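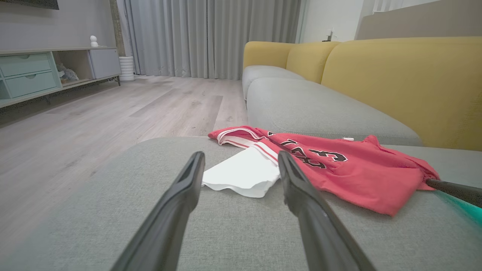

一月，下午两点开始，Costhorpe 客厅

今天在场：我（记录）、Lucyna Lis、Delali Ankrah，四点以后 Roman Urbańczyk 也来了。Barbara Kaczorowski 在线上看了一部分。任务还是衣物那一项：把沙发上的球衣拿起来，展开，折好，放回坐垫上。Lurkdale 比赛的规则里这一项叫“整理座位区”，分数比较高，我们社团去年没有做，因为去年只有一只手臂可以用。

先写昨天没有写完的事情。昨天晚上我把旧数据全部看了一遍，一共 164 段，其中能用的是 114 段。不能用的那些，大部分的问题是开始的时候操作的人在等，手臂停在空中很久不动。Barbara 以前提醒过我，模型会把“等”也学进去，当时我没有很重视。昨天看回放，确实有这样的情况：模型运行的时候，夹爪到了衣服上面，停住，好像在想事情。我把开头停顿太长的段落都移到另外一个文件夹里，没有删除，以后也许可以剪短再用。文件夹的名字是“等待”，请大家不要改。

## 开始以前

- 两只手臂回零，左边第一次没有成功，重新通电以后正常。
- 腕部的相机重新对了一次焦。上次有人擦镜头的时候可能转动了它，请以后擦完写在本子上。
- Pietrzak 的控制程序更新到了新版本。更新以后夹爪的“全开”位置比以前小一点，我在配置文件里改回来了。
- 急停按钮试过，有效。

关于 Pietrzak 我想多写几句，因为下次可能是别的同学来做更新。新版本会覆盖我们自己的配置文件，它不会问你。所以更新以前要先把 config 文件夹复制出来，更新以后再一项一项比较。我这次是先更新，后来才想起来复制，幸好 Lucyna 的电脑里还有一份旧的。这个花了我们半个小时左右的时间，如果按照说明书的顺序做，是不需要花的。

## 抓取

上次会上我们决定，第一步不抓衣服的中间，改抓边。理由很简单，抓中间的话，衣服提起来像一个袋子，两边都垂下来，第二只夹爪找不到角。抓边的话，至少有一条边是已知的。可是抓边也有困难：边很薄，贴在坐垫上，夹爪的尖端需要非常低，低到几乎碰到坐垫。坐垫是软的，所以碰到也没有关系，但是压得太深的时候，夹爪会把坐垫的布也一起夹起来。

球衣的面料比坐垫的面料滑，这一点对我们有利。Lucyna 发现，如果夹爪合拢得慢一点，坐垫的布会自己滑出去，球衣留在里面。她今天用手动的方式试了几次，我觉得她说的是对的，但是次数还不够，不能写成结论。

我们现在分三种情况来练习，难度是从低到高：

1. 球衣平放，边朝外。
2. 球衣被随便丢下，有皱褶，但是领口或者袖口还看得见。
3. 球衣是一团，什么边都看不出来。

第一种情况现在已经比较稳定。第二种情况，模型喜欢找白色的滚边，这可能是因为红色和白色的对比很强，而坐垫的灰色很平。我原来以为这是好事。Delali 提出一个问题：比赛的时候，衣服会是什么颜色，我们不知道。如果模型学到的是“去找白色”，那么换一件没有白边的衣服，它就什么都不会了。我们讨论了很久，决定下个星期从家里带一些别的衣服来，最好是单色的。请每个人带一件，旧的也可以，但是请洗过。

第三种情况先不着急。

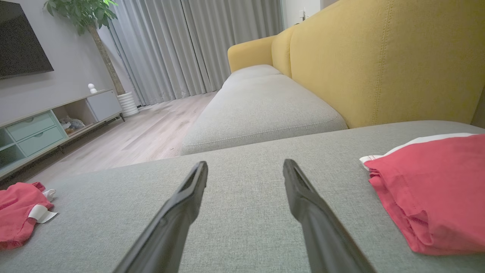
接下来写高度的问题。腕部相机离坐垫近的时候，图像里几乎全是灰色，模型对高度的判断就变差。我们试过在输入里加上关节角度的历史，效果有一点，但是不明显。今天换了一个办法：夹爪下降以前，先在比较高的地方停一下，看清楚衣服的边在哪里，然后按照记住的方向下去。这个“看一下”的时间很短，所以和前面说的“等待”不一样，我在标注的时候也用了不同的标签。（标签叫 look，不叫 wait，请注意。）

用这个办法，我们一共录了 11 段新的示范。录的时候我操作左臂，Lucyna 操作右臂，后来交换。两个人一起操作有一个好处，每个人只需要注意一只手；坏处是节奏不一样，一个人已经拿好了，另外一个人还在找。Hertta Kallio 上个学期写过一份操作的建议，里面说两个人应该出声，比如“我拿到了”“我放了”。我们今天照着做，确实好很多。我把她那份建议打印出来，贴在柜子的门里面了。

有一个小的事故要记录。录到一半的时候，右臂的力反馈突然变得很重，我以为是撞到了什么，就松开了手柄。检查以后，是手柄那一边的电缆接头没有插到底。重新插好以后没有问题。那一段已经标成无效。以后开始以前请多检查一个地方，就是手柄后面的接头，我已经把它加到清单的最后一行。

另外，Oditz 的夹爪指尖磨损了。左边那一只比较明显，尖端的橡胶层有一点翘起来。现在还能用，但是夹薄的布料时候有时候会打滑。备用的指尖在蓝色的零件盒里，只剩一对。Roman 说他可以去问供应商能不能买单独的橡胶层，因为整个指尖比较贵，而我们的预算这个学期已经用得差不多。如果买不到，我们可以用模具自己浇一层硅胶，我在别的学校的报告里看到过这样的做法。

## 时间

比赛规定这一项的时间是有限的，所以我们也要看速度。今天从夹爪离开起始位置，到第一次抓住布边，最快的一次是 15 秒多。人来做当然快得多，但是和去年参赛的队伍比，我认为可以接受。最慢的部分在第二只夹爪去找对面的角的时候。这个时候第一只夹爪已经把衣服提起来一点，衣服会晃，模型要等它不晃。

我有一个想法，还没有试：不要提那么高。现在的示范里我们都习惯把衣服提得很高，因为人在用手折衣服的时候就是这样。机器人也许可以一直贴着坐垫来拉，像拉桌布一样。这样衣服不晃，而且下面的坐垫可以帮忙把布撑平。缺点是摩擦会带出新的皱褶。Lucyna 不太相信这个办法，她觉得布会卷起来。我们同意明天各录一些，用同样的起始状态，然后比较。

## 和上一届的比较

四点多 Roman 来了以后，我们把去年的视频又看了一遍。去年他们做的是毛巾，在桌子上，桌面是硬的。他提醒我们两件事。一件是灯光，比赛现场的灯比我们这里的亮很多，窗帘也不一定能拉上，所以训练数据里应该有不同亮度的情况。我们一直是拉着窗帘录的，今天以后改成一半拉上，一半不拉。另外一件是观众。去年比赛的时候有人站在旁边拍照，闪光灯让模型犹豫了一下。我问他能不能在训练的时候也加闪光，他笑了，但是他说可以试。

Roman 还说，新同学不应该一开始就做数据，应该先学会安全停机。我同意。下个月有新同学进来，第一次活动我准备只讲停机和回零，不碰衣服。教案我来写，请 Delali 检查语言，因为我的中文有时候说得太绕。（这一篇也请他看一下。）

## 训练

晚上在服务器上开始了一次新的训练，用的是 114 段旧的加上今天新录的那些，今天无效的那一段不算。参数和上次一样，只改了一个地方，就是腕部图像的裁剪变小了一点，让模型多看见一些衣服周围的坐垫。我每次只改一个地方，虽然这样比较慢，但是以后能知道是什么在起作用。上次我一次改了三个，结果变好了，可是我到现在也不知道应该感谢哪一个。

如果明天早上损失曲线看起来正常，就直接在客厅里试第二种情况，也就是有皱褶、但是看得见领口或者袖口的那一种。请第一个到的人先开窗通风，再开电源。

## 关于两只手怎么分工

这个问题今天没有解决，所以写得详细一点。

现在的程序里，两只手臂没有主次，哪一只离布边近，就由哪一只先去。在示范里这看起来很自然，但是模型有时候两只都想去，到了一半又都退回来，像两个人在门口互相让路。我们想了两种解决的办法。第一种是在程序里写死，永远由左臂先抓。这样简单，可是如果衣服在右边，左臂要伸得很远，关节会接近极限。第二种是让模型自己决定，但是在示范里要更加一致，就是操作的人也要遵守“近的先去”，并且另外一只在第一只抓住以前完全不动，停在坐垫上方，夹爪张开。

我自己倾向第二种，理由是它不需要改程序，只需要我们操作的时候更有纪律。可是这也是它的弱点，因为我们几个人的习惯不一样，我比较慢，Lucyna 比较快，而且她喜欢提前把另外一只手移过去准备。她这样做对人来说效率高，对数据来说就有一点乱。

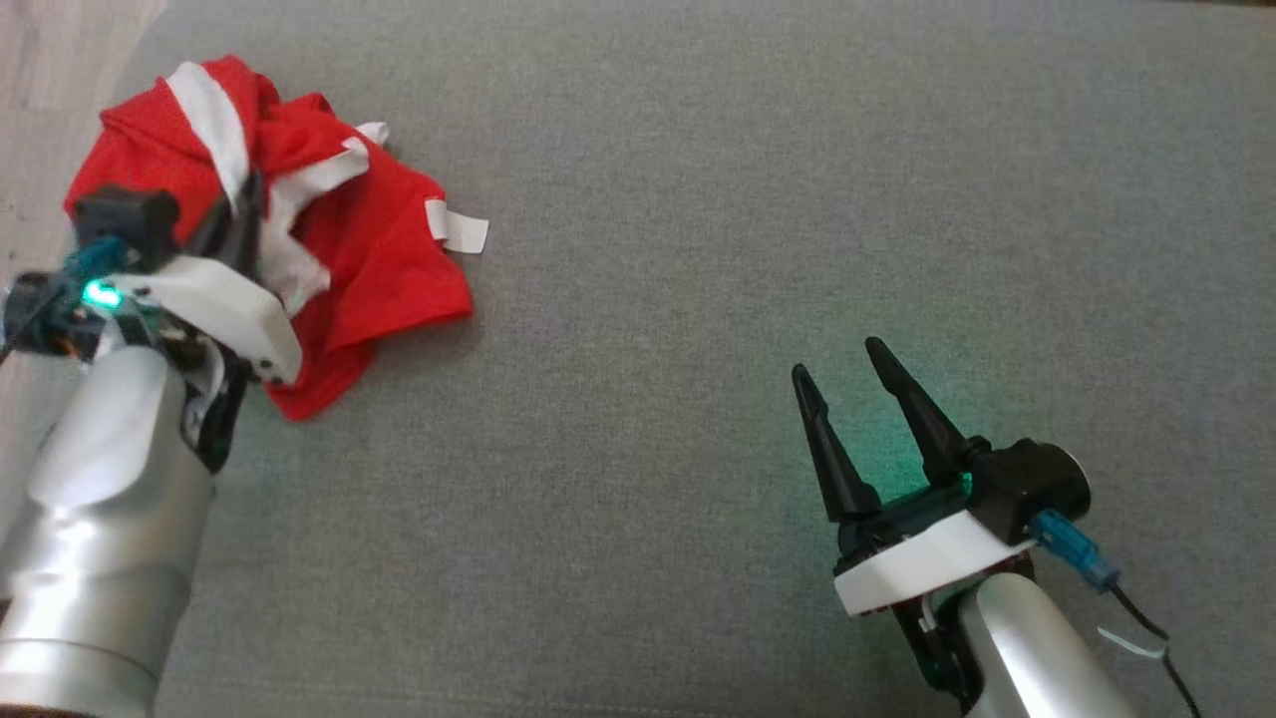

Delali 不同意我的看法，他认为让一只手完全不动，会让模型学到一个很死的顺序，以后遇到大一点的衣服，比如外套，需要两只手同时压住的时候，就没有办法了。他建议只规定“谁先合拢”，不规定“谁先移动”。也就是说第二只手可以慢慢靠近，但是夹爪必须等第一只抓稳以后才可以合拢。他还说，如果要写规则，最好写在示范的说明里，一句话就够，太长了没有人会记得住。

我想了一下，觉得他的办法可以和我的放在一起试。Barbara 在线上听到以后写了一条消息，说她可以改一下记录程序，自动标出两只夹爪合拢的先后，这样我们就不需要一段一段用眼睛看。她问这个功能什么时候需要，我回答越早越好，不过考试优先。

暂时的决定：

- 示范说明里加一句：“第一只夹爪抓稳以后，第二只才可以合拢。”
- 移动的顺序不规定。
- 我的那种办法也录一小组，单独放，不混在一起。

## 明天

- Lucyna：贴着坐垫拉的示范，和提起来的示范，起始状态一样。
- Delali：起始状态的拍照和编号，另外看一下这篇的中文。
- Roman：问橡胶层。
- Barbara：合拢先后的标记，有空再做。
- 我：看训练结果，把 config 文件夹的备份放到共享盘上。

收工的时候是晚上七点半。手臂已经断电，手柄在充电。客厅的钥匙在 Lucyna 那里。

补充：刚才回家路上想起来，标签表里 look 还没有写进去，只有我的电脑上有。明天第一件事就写。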